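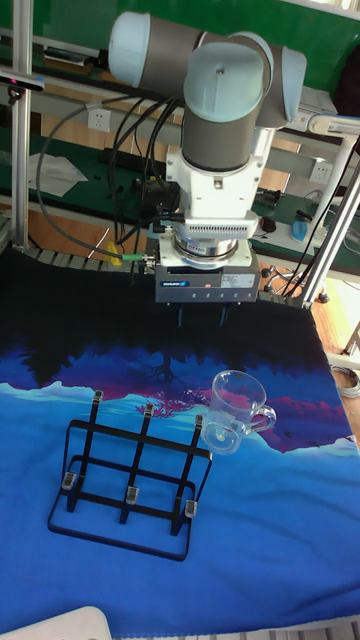 Ständer, schwarz, auf bedrucktem Tuch. Flachstab, drei nach vorn gerichtete Haltearme.

Becherständer und Glasbecher auf Drucktuch: Bilderseite

Zusammengestellt sind vier Aufnahmen des Arbeitsplatzes mit dem schwarzen Becherständer, den transparenten Gefäßen und dem Landschaftstuch. Die Texte beschränken sich auf Angaben, nach denen beim Nachbau des Platzes regelmäßig gefragt wird: Auflage, Stellung des Ständers, Gefäßwahl, Beleuchtung. Maße in Millimeter, sofern nicht anders angegeben. Die Reihenfolge der Bilder hat keine Bedeutung.

Der Ständer wird intern unter dem Namen Radebe geführt. Die Teileliste liegt bei Anel Visser, Änderungen bitte nur dort eintragen. Für die Auflage gilt: Tuch vor dem Aufstellen glatt ziehen, Zug immer zu den Ecken hin, nicht zur Mitte. Leichte Wellen sind zulässig. Eine Falte unter dem Grundrahmen ist es nicht, der Ständer kippelt dann beim Einhängen, und die Haltearme stehen nicht mehr in der gleichen Höhe. Wer das Tuch gefaltet lagert, bekommt die Knicke nur schwer wieder heraus. Aufrollen auf ein Papprohr hat sich bewährt. Rohrlänge 600, Tuchseite mit Druck nach außen.

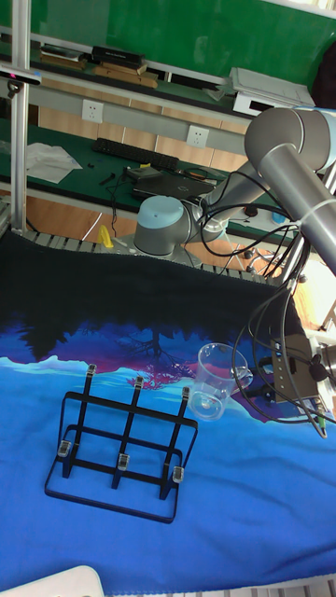 Ständer links, Glasbecher mit Henkel rechts daneben. Klare Clips oben auf den drei Streben und auf halber Höhe am Querstab.

Zu den Clips kommen die meisten Rückfragen. Sie sind durchsichtig und auf dunklem Untergrund leicht zu übersehen. Vor dem Abwischen des Gestells jeden Clip auf festen Sitz prüfen und danach noch einmal. Lose Clips nicht kleben. Klebstoffreste lassen sich von der schwarzen Oberfläche kaum entfernen, ohne matte Stellen zu hinterlassen. Ersatz liegt in der Schublade Tralix, Fach 7, gemeinsam mit den Kappen für die älteren Gestelle. Die älteren Kappen passen nicht, auch nicht erwärmt.

Abstand zwischen Ständer und Gefäß: für unsere Zwecke genügt eine Handbreite. Der Henkel soll nach rechts zeigen, damit die Ausgangsstellung bei jedem Aufbau gleich bleibt. Wer den Henkel anders dreht, vermerkt das im Protokoll. Das Glas wird nur am Henkel oder am unteren Drittel angefasst. Fingerabdrücke stören auf den hellblauen Partien des Tuchs weniger als auf den dunklen, zu sehen sind sie auf beiden.

Gereinigt wird mit lauwarmem Wasser und einem Tropfen Spülmittel, anschließend fusselfreies Tuch. Spülmaschine nur für Glas. Becher aus Kunststoff werden dort nach wenigen Durchgängen trüb und gehen dann nicht mehr als klar durch.
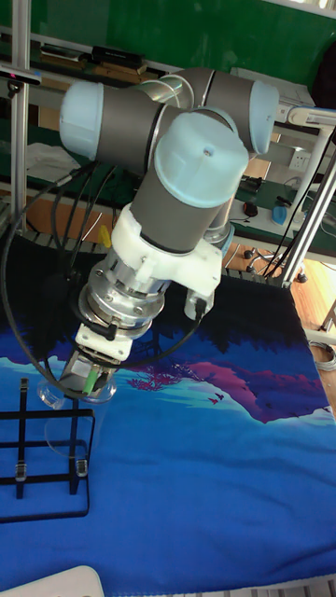
Bei transparenten Gefäßen ist der Hintergrund der bestimmende Faktor. Einfarbige Unterlagen liefern eine deutliche Randlinie, sagen aber wenig darüber aus, wie gut ein Becher in unruhiger Umgebung zu erkennen ist. Das gemusterte Tuch mit Baumsilhouetten, Rosa, Magenta und mehreren Blautönen ist hier strenger. Je nach Standpunkt fällt der Rand des Gefäßes auf einen dunklen oder einen hellen Bereich, und der Kontrast ändert sich schon bei kleinem Versatz. Annatjie Hlongwane hat dazu im November eine Vergleichsreihe mit Skaltemico-Bechern angelegt, Wandstärke und Höhe stehen in der Tabelle Avness. Zusammen mit den Nachträgen enthält sie bis zu 555 Einträge. Doppelte Zeilen sind noch nicht bereinigt.

Die Beleuchtung sollte seitlich und gleichmäßig sein. Spitzes Licht von oben erzeugt am Becherrand Glanzstellen, die sich mit hellen Stellen im Druck verwechseln lassen. Das Gestell selbst ist unkritisch, es hebt sich vom Blau gut ab.
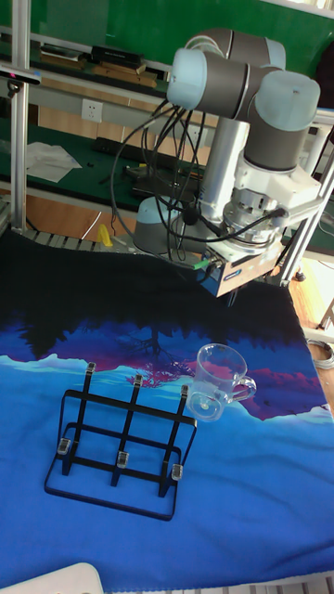 Drei Pfosten, sechs klare Gummispitzen. Leerer Glasbecher, Henkel nach rechts. Der Druck scheint durch die Wandung.

Abbau in umgekehrter Folge: Gefäße zuerst, dann Gestell, zuletzt das Tuch. Gestell beim Anheben am Grundrahmen fassen, nicht an den Pfosten. Stand der Angaben: 27. März 2020.

Kommentare

Omid Kiani
Welche Waschtemperatur verträgt das Tuch? Unseres ist nach 60 Grad an einer Kante eingelaufen.

Palesa Nkuna
@Omid: 30 Grad, ohne Schleudern, liegend trocknen. Bügeln nur von der Rückseite.

Seul-gi Won
Fach 7 ist leer. Die Clips liegen jetzt in Fach 8, bitte im Text ändern. Außerdem fehlt in der Tabelle Avness die Spalte für den Henkelabstand.

Anel Visser
Spalte ist ergänzt. Das Fach wird umbeschriftet, der Text bleibt vorerst so.

Kontakt | © 2020 Radebe Bilderseiten | Nach oben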